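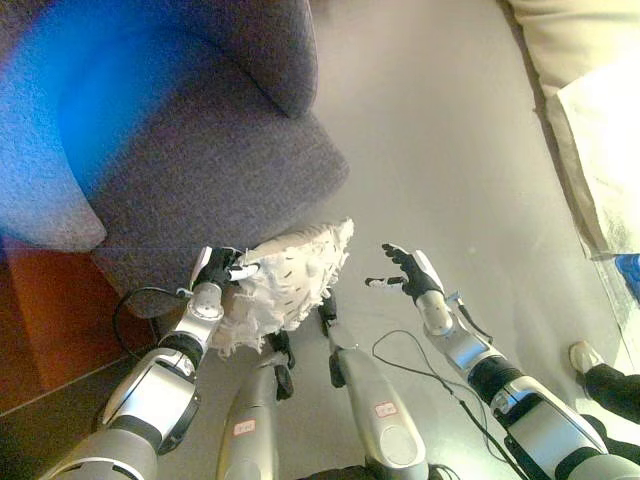

Item 1 and item 6: gray armchair, and the white throw with the dark dashes, in front of the seat.

Lounge walkthrough checklist -- Drutov guest house, ground floor
Checked by: Norbert Bartoš
Date: June 21, 2026
Marks used: OK / FIX / WATCH

I love doing this room! It's the one everybody ends up in, so it gets the hardest wear in the house, and it still comes through in better shape than I expect every time. Comments are longer than the form really wants, sorry, I ran onto the back of the sheet again.

SEATING

1. Armchair, gray, upholstered. Frame steady, no rocking.
OK
Sat in it, leaned on each armrest, leaned back hard. Not a creak. The fabric has that felty texture that hides everything, so run a flat hand over it for pins and crumbs instead of trusting your eyes.

2. Seat cushion in place and not sliding forward.
WATCH
It creeps toward the front when someone gets up in a hurry. I pushed it back and it stayed put for the rest of my visit. If it's out again in December, let's try a grip mat under it.

3. Feet and glides under the chair.
OK
All four glides on. I tipped the chair back to look (get a second person for this, it's heavier than it looks) and found a guest's earring, now in the lost property tin.

4. Sofa, Rivby two-seater. Legs tight, no sharp staples underneath.
FIX
Back left leg turns by hand. A quarter turn with the wrench will do it, but please don't leave it until the next check. Everything else on this sofa is wonderful, and the Rivby still looks new after 14 months of wet dogs.

5. Care and fire labels still attached to the seating.
OK
Armchair label is under the cushion, sofa label is on the bottom. Both readable.

THROWS AND SOFT THINGS

6. White throw, dark dash pattern. Clean, no holes, no long loose threads.
WATCH
Everybody's favorite, mine too -- it's so fluffy! The edges are getting frayed, though, and a fuzzy edge is fine right up to the day it turns into a loop that catches a toe. Trim anything longer than a finger joint. Don't pull.

7. Throws kept off the floor and out of the walking path.
WATCH
A throw lying in front of the armchair is the easiest trip in the room, because the seat slopes down that way and anything soft left on it heads for your feet. Over the back of the chair or in the Mamside basket, please. Same goes for the cushions.

8. Throws kept clear of the heater.
OK
The Temba is on the far wall with plenty of space in front. It's rated at 2,000 watts and gets properly hot, so the basket should never migrate to that side, however cozy it looks there.

FLOOR

9. Wooden flooring. No lifted boards, no splinters.
OK
Beautiful. The reddish brown has come up so well since the last oiling. Went over it in socks, which is the best splinter test I know.

10. Seam where the wood stops. Flush, no lip, no gap.
OK
Ran a coin along the full length and it never caught. Keep sweeping grit out of it, especially at the darker end by the tiles where you can't see it so well.

11. Tiles. None loose or cracked.
FIX
One near the door sounds hollow when tapped. Not cracked and doesn't move. Spare tiles are in the cellar, on the shelf marked 899.

LIGHT AND CORDS

12. Enough light to see the floor edge after dark.
WATCH
Came back in the evening to try it. Fine with the main light on, dim with just the corner lamp. I'd love a small plug-in night light on that side.

13. Cords against the wall, none under rugs or furniture.
OK
Lamp cord clipped to the baseboard. Tidy job, whoever did that!

14. Smoke alarm tested.
OK
Loud. Very loud. Warn people first.

STILL TO DO
Sofa leg (item 4)
Hollow tile (item 11)
Night light (item 12)
Trim the throw edges (item 6) -- I'll bring the good scissors next time

Sheet goes back in the blue folder. The next full check is in December, before the holiday guests.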